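December, wood glue notes, page 3

Carried on with the hide glue for the Hanidside chairs. Soaked the pearl glue overnight in cold water, equal parts by weight, and it had swelled up properly by 8.30. Pot up to 60 on the dial and it overshot to 70 before settling. The thermostat on this pot can't be trusted, so use the glass thermometer and ignore the dial.

Test joints, beech on beech, rubbed, no clamps:
Batch A, fresh glue, held 40 kg on the bar before letting go. Break mostly in the wood.
Batch B, same glue reheated twice, let go much earlier. Break clean along the glue line, shiny. Thrown out.
Batch C, fresh with a pinch of urea. Longer open time, still a bit rubbery when I tested it. Leave until after the holiday and try again.

The Vodden stretchers had old PVA in the mortices. Warm vinegar softened it but it wanted scraping three times, and the tenon shoulders came up furry. Must size the end grain before gluing or it will just drink the lot.

Room was cold, 14 by the bench and less near the floor. Glue was gelling on the brush before I could close the joint. Warming the parts on the radiator first made more difference than anything I did to the mix.
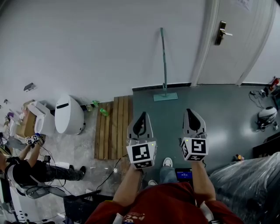

Jayawardena thinks the urea is a waste of time and that I should buy a lower gram strength instead, and would keep the strong stuff for veneer hammering only. Might be right. Have asked Todidier for a price on a small bag.

To do: new brush, the ferrule on the old one is rusting and staining the glue. Label the jar in the fridge. Recheck batch C. Back legs of chair two still dry fitted, do not move.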